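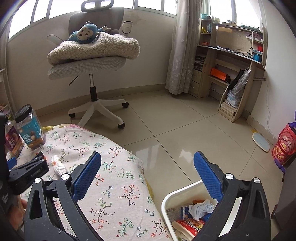
# Movow hand gripper: set-up and care notes

Kept by Joaquim Meireles, with corrections from Glória Abreu. Last worked over in February.

## What this file covers

This README is for the person who prepares the hand-held gripper pair before a collection day and puts it in order afterwards. It covers the fingers, the blue pads, the pivots and the camera. It does not cover the export scripts, which have their own README in the folder `export`.

The pair is made of two units, left and right. They have the same parts but we do not exchange fingers between them, because the wear is different and the opening values in `calib.txt` become wrong.

## Before the first recording

1. Open and close each unit slowly ten times. The movement must be even. If one finger arrives later than the other, go to "Pivots".
2. Look at the blue pads from the side. The textured face must be parallel to the opposite pad when the jaws are nearly closed.
3. Check with a fingernail that no pad corner lifts.
4. Clean the lens with the dry cloth only. The spray leaves a film which we noticed only after one whole Friday of recordings.
5. Run `check_view`. Both fingers should come into the view from the bottom, one on each side, with open space between the pads. If they are not symmetrical, the camera mount has turned and must be set again before you continue.

In a home, do step 5 in the room where you will work. A bright window changes the exposure, and a glossy floor can reflect it close to the pads, where the tracking is most sensitive. Lower the exposure by one step and run the check again.

## Pads

A pad is changed when the texture is smooth in the middle or after 353 recordings, whichever comes first. Take the old pad off from the lower corner, remove the rest of the glue with alcohol and wait until the face is dry. Press the new pad for two minutes. Always change both pads of one unit together.

Typical objects at the home sites are screw-lid jars, tissues, food wrappers and things lying on cloth. Sugar and oil from the wrappers stay in the texture, so wipe the pads at each break with a damp cloth.

## Pivots

Each finger has silver round caps over the pivots. Do not lift them with a screwdriver; the edge bends and afterwards the cap turns with the finger. Raquel Caldeira made a small plastic tool for it, it lives in the lid of the Munov box.

- One drop of light oil per pivot, every second week.
- The small screw low on the linkage: tighten until it stops, then go back a quarter turn.
- If there is play after this, write it in `wear.csv` and use the spare unit.

## Recordings in this release

| Item | Value |
|---|---|
| Recordings | 749 |
| Home sites | 31 |
| Gripper pairs | 2 |

Pair 2 had a loose right finger at the first sites. These recordings are kept and have `play=1` in the index. Please filter them if you train on finger width.

## Known problems

- The opening value drifts slightly when the unit is cold from the car. Wait some 20 minutes.
- `check_view` does not start if the card is locked. The message is about the battery, ignore it.

## Comments (3)

**Afonso Sampaio**
The quarter turn was too much on my left unit, I had play again the next morning. An eighth is better for me.

**Joaquim Meireles**
Thank you Afonso. Was it with the old screws? Please look if the head is flat or round.

**Glória Barreto**
Does alcohol damage the black linkage? Ours has become a little grey near the pad.

2 shares · 3 comments

Contact: Joaquim Meireles, Matville workshop | © Movow project | Back to top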